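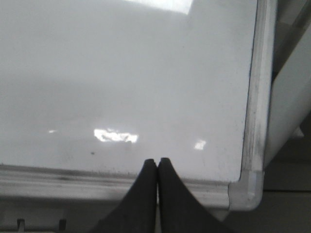

Streaks on the side rail, haze across the middle.

Print | E-mail this column
Filed under: Opinion, Small Chores

I have a soft spot for an old whiteboard, and I suppose I always will, gray cloud and all. A board like that has been leaned on by everybody with an idea (and a few of us without one). Still, I do wish we'd wipe the tray once in a while!
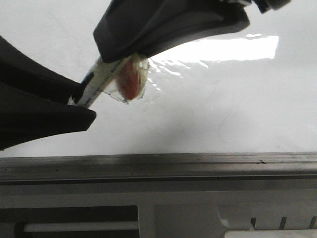
My friend Yi-chun Yip gives hers at Nestbridge a good going-over every Sunday, rails first, with a damp rag and the radio on, and I've come around to her way of thinking. Ten minutes, maybe, and then you can go write something on it.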